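Home | News | Products | Careers | Press Contact

Drukach Adds Hand-Held Grippers to Accessory Handling at Widthorpe

WIDTHORPE, April. Drukach, which sorts and repacks clothing accessories for retailers, has extended its automation program at the Widthorpe site to cover neckties, scarves and belts. These items were previously handled entirely by hand.

Under the program, employees use hand-held gripper tools fitted with cameras to pick up and move each item. The recordings are used to train the picking arms on the repack line, which was supplied by Mendes. The training set for neckties currently holds 769 recorded handling sequences.

Neckties are a difficult item for automated picking. They are long and narrow, they twist under their own weight, and a printed pattern can change several times along the length of one tie.
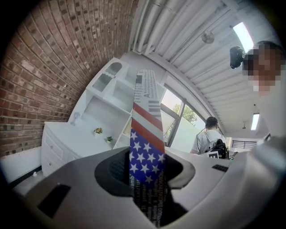 Drukach Bulletin, Issue 14, p. 9

A necktie printed with newspaper-style text, red stripes and white stars on blue hangs through the opening of the gripper. Patterned items are recorded separately from plain ones.

Seventeen employees have completed training on the tools. Their shifts are divided between recording and regular repacking, with a change of task at midday. Pay grades remain the same. Manual folding of ties will be reduced in stages as the picking arms take over single-item orders, and the employees concerned will move to inspection and exception handling.

"The arm can follow a path, but it has to be shown where a soft item will go when you lift it," said Nuno Fonseca, process engineer at Drukach. "The people who have folded these items for years are the ones recording them."

Tineke Van Rooij, site operations lead, said staff had asked for a lighter tool and shorter recording blocks. Both requests have been passed to Mendes.

Scarves will follow once necktie recording is complete.

Recent releases
Mimden Site Completes Conveyor Replacement
Drukach and Mendes Extend Service Agreement
Widthorpe Inspection Stations: Technical Summary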